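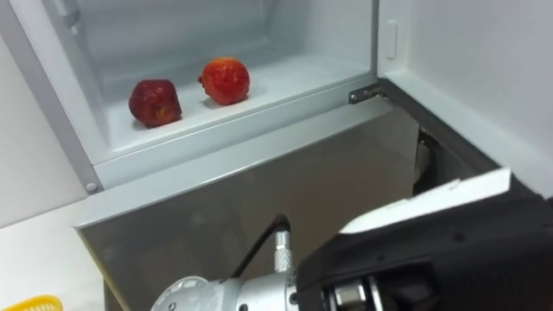

Two red fruits in the fridge.

Wastness Home Forum > Heating > Stoves and Chimneys

Glass goes black overnight

cerkside_pete
Had a Zikport stove put in back in December. Runs great in the evening. I shut the air all the way down at bedtime and by breakfast the glass looks like a blackboard. Installer says this is normal. Installer also says he'll call me back.

flue_and_a_prayer
Wet wood. It's always wet wood.

cerkside_pete
Meter says 17 percent on a fresh split. Try again.

Ehsan Nikzad
You're slumbering it. Shut the air and the fire smolders, the tar has to go somewhere, and the glass is closest. The chimney is next. Let it burn out and relight in the morning like the rest of us.

mossyhearth
Disagree. I've run my Esfahani overnight for years with the air open a crack and the glass stays fine. Fully closed is the problem, not overnight.

Ehsan Nikzad
And when was it last swept?

mossyhearth
Rude. October.

flue_and_a_prayer
Still think it's the wood.

cerkside_pete
Left it open a crack last night. Glass is brown now instead of black, so I'm calling that progress. Sweep quoted me $238, which seems steep for a man with a brush.

Ehsan Nikzad
I pay 100. Ask whether his price includes the cap.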